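Chapter 2
Who Answers to Whom: Boards in Research Partnerships

My first board meeting lasted three hours and I understood maybe a third of it. I was 22 pages into the meeting packet before I figured out that the people around the table didn't all work for the same outfit! Some came from the university, some from the companies paying dues, and one had been sent by the state and kept very quiet.

That partnership was called Golance, and I'm going to lean on it a lot in this chapter (along with Lodska, which was set up very differently and had a much rougher time of it). Both did applied engineering research. Both had a board, a chair and a director. But if you asked who could say no to a project, you'd get two different answers.

At Golance, the chair ran the meetings and the director ran the work. Simple enough. At Lodska the chair also signed off on lab spending, so every equipment request over a certain size sat in one person's inbox, sometimes until June.

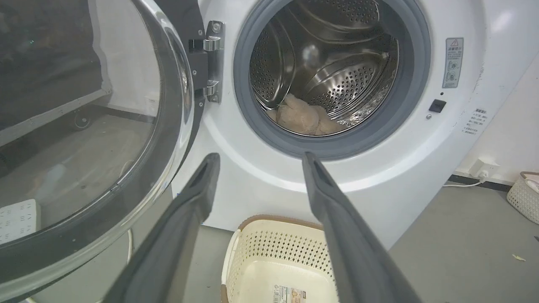 I used to think a slow inbox was a personality problem. Then I read the bylaws, all 53 pages, and found that the delay was written right into them – two signatures, in order, with no backup signer if someone was traveling. We'll pull those bylaws apart in the next section, so keep a pencil handy.

Before you go on, jot down who you think should pick the chair: the members, the university, or the board itself.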